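Features
Buying the arm is the easy part: how one care provider planned its kitchen automation budget

When the board of Trevivine Supported Living approved money for a kitchen robotics trial last year, the motion ran to four lines. The planning file behind it now fills two binders. Between them lies most of what a mid-sized organisation will want to know before it signs a purchase order for an assistive arm.

Trevivine runs small shared homes for adults with limited hand and shoulder movement. Its residents cook, or would like to, and the hours of paid support that go into reaching, lifting and putting away are among the largest items in the operating budget. The question put to the board was whether a share of those hours could be met by equipment, and at what cost over the life of that equipment.

Amândio Simões, who manages capital works for the organisation, was asked to prepare the case. He had bought hoists, beds and two accessible vans, and he began with the same template.

"The template asks for a price, a warranty and a delivery date," he said. "We filled those in by lunchtime. Then we looked at everything the template didn't ask about, and that took until December."

The first of those matters was the room. Quotations from suppliers assume a level floor, a clear approach and power within reach of the base. An ordinary domestic kitchen was never laid out with any of this in mind. Trevivine's planners measured walkways, checked which cupboards and drawers would be blocked, and worked out where cables could run without crossing the path of a wheelchair.

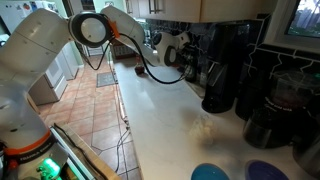 The planners concluded that site preparation should be its own budget line, approved separately from the equipment. In the Trevivine file it covers an electrical inspection, a mounting that can be moved when the kitchen is needed for other purposes, cable covers and a wall-mounted stop button at seated height. The allowance was set at $3,000 for each home. The organisation's earlier draft had folded these costs into a general contingency, where they would have used up most of it before the arm was switched on.

The second matter was the choice between purchase and lease. Three arrangements were considered: outright purchase, a lease with the option to buy, and a service contract in which the supplier keeps ownership and charges by the month. Purchase gave the lowest total over five years. The service contract gave the lowest risk in the first year, and it shifted repairs to the supplier. The board chose the lease with an option to buy, on the grounds that it could not yet say how often the equipment would be used.

That uncertainty deserves attention. Many business cases for automation rest on a single estimate of hours saved, and the estimate is often taken from the supplier's own material. Trevivine asked its support staff to keep a log of kitchen tasks before any equipment was ordered. Staff recorded 381 separate tasks in the logging period. Fetching and returning items made up the bulk of them. Tasks involving heat or blades were also recorded, but were ruled out of the trial at the start and carry no savings in the forecast.

The log had a second use. It gave the organisation a plain list of the things an arm would be expected to handle, and the list went to every supplier as an attachment to the request for quotations. Replies varied widely. One firm returned a full schedule of which items it would accept, by weight and shape. Another sent a brochure.

Containers received particular scrutiny. A cardboard carton, a chopping board and a small bottle of sauce each ask something different of a gripper, and the fingers that suit one may be of little use for the next. Trevivine's specification called for each supplier to price the gripper apart from the arm, together with at least one spare set of fingertips. 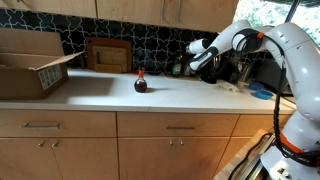

Pricing the parts separately also made the quotations easier to compare. Of the two firms that reached the final stage, Louro offered the cheaper arm and Trunus the cheaper upkeep. Louro's bid left out the annual inspection and treated staff training as an extra. Once both were added, the difference over the lease term was small enough that the decision turned on response times. Trunus undertook to have a technician on site by the next working day, and to answer calls on a Friday evening, when several of the homes cook a shared meal.

Consumables and cleaning came next. Equipment used near food must be wiped down, and covers for the joints have to be washed or replaced. The file sets aside $300 per home each year for covers and cleaning supplies, and a further $500 for replacement fingertips and cables. Neither sum is large. Simões noted that small recurring amounts are the ones most often left out of a capital request, and that house managers then have to find them in the grocery or maintenance budget.

Training was budgeted as paid time. Each member of the support team attends two sessions, the first on safe operation and the second on what to do when the arm stops partway through a task. Casual staff are included. The planners also allowed for repeat sessions, having observed that turnover in the sector would otherwise leave a home with no trained person on shift within the year.
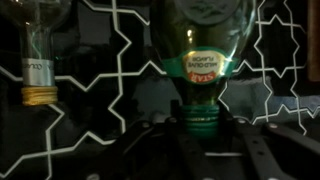 Should a small organisation put glass bottles and jars in the first stage of a trial?
Trevivine's advice is to leave glass until the later stages, and to write that order of work into the contract. Its own schedule begins with light plastic and cardboard items, moves on to boards and utensils, and brings in glass only after the supplier and the house manager have both signed off on the earlier work. Payments are tied to the same stages, so that a delay in one does not commit the organisation to the cost of the next.

Insurance took longer than any other item. The existing policy covered powered equipment used by staff, but made no mention of equipment that moves under its own control while residents are in the room. The insurer asked for a written risk assessment, a record of inspections and a named person responsible for each site. Organisations planning a similar purchase would do well to approach their insurer before quotations are sought, as the answers may change the specification.

Data was a further consideration. Arms of this kind are commonly supplied with cameras, and a shared kitchen is part of someone's home. The lease states where recordings are kept, for how long, and who may view them. Residents were consulted before the lease was signed, and each home retains the right to withdraw.

The first site is the organisation's house in Lendton, and a second will follow if the midpoint review is favourable. The review will compare hours of support used before and after installation, the number of service calls, and residents' own views on whether the equipment is worth the space it takes up. Bench space is a real cost in a shared kitchen, and the file records it alongside the dollar figures.

Provision has been made for the trial to end. Removal of the arm, repair of the floor and bench, and return of the leased equipment are all priced in the agreement. Simões has since added a removal line to the standard template, along with lines for site preparation and retraining, and the revised form is now used for every equipment request over the delegated limit.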